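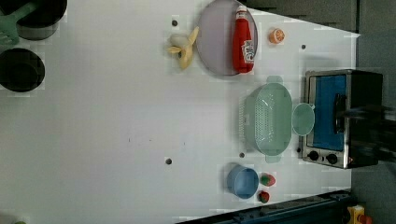
Cookware, a banana and a halved orange on a white tabletop.

Steeped, Boiled or Left Overnight: What Preparation Does to a Herbal Tea

Most packets of dried herb carry the same line of instruction: add boiling water, stand for a few minutes, strain. It suits chamomile and peppermint. It suits licorice root, dandelion root and most barks rather poorly, and it is the main reason a cup made from a root blend can taste like warm water with sediment in it.

The distinction is an old one. An infusion is made by pouring hot water over soft plant parts, chiefly leaves and flowers, and covering the vessel. A decoction is made by simmering hard parts in water, usually starting from cold. A maceration uses cold water and time. Each pulls a different mixture of compounds out of the plant, and the label seldom says which was intended.

Gaurav Tyagi blends teas under the Drastach name and keeps a log of every batch. The current book runs to 273 entries. His complaint is with mixed blends, in which leaf and root share a bag.

"The root wants 27 minutes at a simmer and the leaf wants four off the heat," he says. "Put them together and you have to choose which one to ruin."

His Wustis blend is accordingly sold in two sachets. The first holds chopped burdock and dandelion root and goes into cold water, which is brought up slowly with the lid on. The second holds lemon balm and goes in once the pot is off the stove. Volatile oils leave with the steam, and an uncovered pot of lemon balm will perfume a kitchen at the expense of the cup.

Particle size matters as much as time. Powdered root extracts quickly but clouds the liquid and passes through most strainers. Coarse-cut root extracts slowly and strains clean. Tyagi moved to a coarser cut in July after customers reported sludge in the bottom of the flask, and lengthened the simmer to suit.

Mucilaginous herbs are a separate case. Marshmallow root gives up its mucilage readily in cold water, while hot water also draws out a good deal of starch. Pal, a plain marshmallow root product from the same maker, is meant to be covered with cold water, refrigerated overnight and strained in the morning. The result is slightly thick and has little flavour. Drinkers expecting tea are generally put off by it.

Storage is simple. A strained decoction is a low-acid plant broth and spoils like one. Refrigerate it in a clean covered jar and discard it after 2 days, sooner if it smells sour or shows a film.

None of this bears on whether a given herb does what is claimed for it. A stronger extraction is a larger dose of whatever is present, wanted or otherwise. Licorice root can raise blood pressure and lower potassium when taken regularly, and a long simmer makes that more likely than a brief steep does. Anyone who is pregnant or takes prescription medicine should speak with a pharmacist before starting a daily brew.

Drastach's next blend, Nudeter, will be root only, with the simmering time printed on the front of the packet.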